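The Curtain Rail

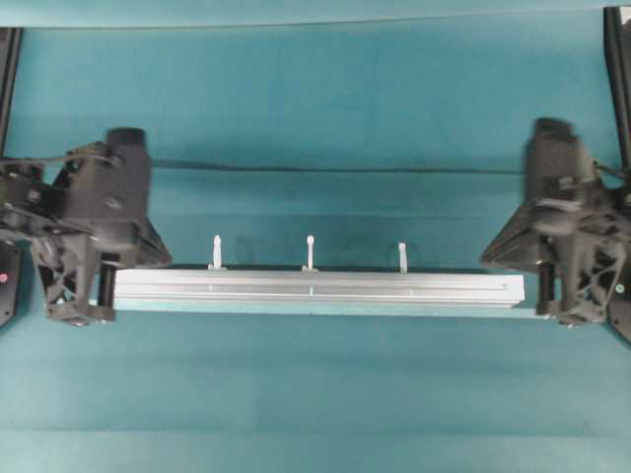
Oleksandra Tkachuk had lived in the upstairs flat in Rendville since June, and in all that time she had slept with a bedsheet pinned over the window. It was a perfectly good bedsheet, with yellow flowers on it, and she told anyone who asked (her mother asked often) that she was waiting until she found the right curtains, because a person shouldn't rush into curtains.

The right curtains turned up at the church sale, folded at the bottom of a box of tablecloths. They were dark green and heavy as a sleeping dog, and the old man behind the table, whose name was Bent Ravn, held on to one corner for quite a while after she had paid him.

"My wife sewed those," he said. "They hung in our front room for years. She lined them twice, you know, because the first lining let the morning in."

Oleksandra said she would take good care of them, and then, since he still had hold of the corner, she said that she had no idea how to hang them and nothing to hang them from.

Well, that was all Bent needed to hear. He came by the next afternoon with a drill, a level, a bag of hooks and a thermos of coffee so strong it made her eyes water. He also brought Hayley Catterall from downstairs, whom he had met on the steps and talked into carrying the ladder. Hayley had lived under Oleksandra for 2 winters' worth of tenants and had never once been asked up, and she looked around with great interest and said so.

It took 3 tries to get the rail straight. The wall was old and crumbled wherever it pleased, and Bent had a good many stories that couldn't be told while drilling, so the drilling had to stop for them — the one about the ferry, the one about his brother's goose, and the long one about the night he met his wife, when the buses quit running and they walked home the whole way in the rain.

By the time the curtains were up it was nearly dark, and there was nothing outside left to shut out. Oleksandra drew them anyway. Bent stood and looked at them, and ran his thumb down the hem, and found the place where the stitches changed color.

"She ran out of green," he said.

Hayley went down and came back with soup. They ate it on the floor, with the bedsheet spread out under the bowls, and Bent started in on the goose again for Hayley, who had missed the middle of it.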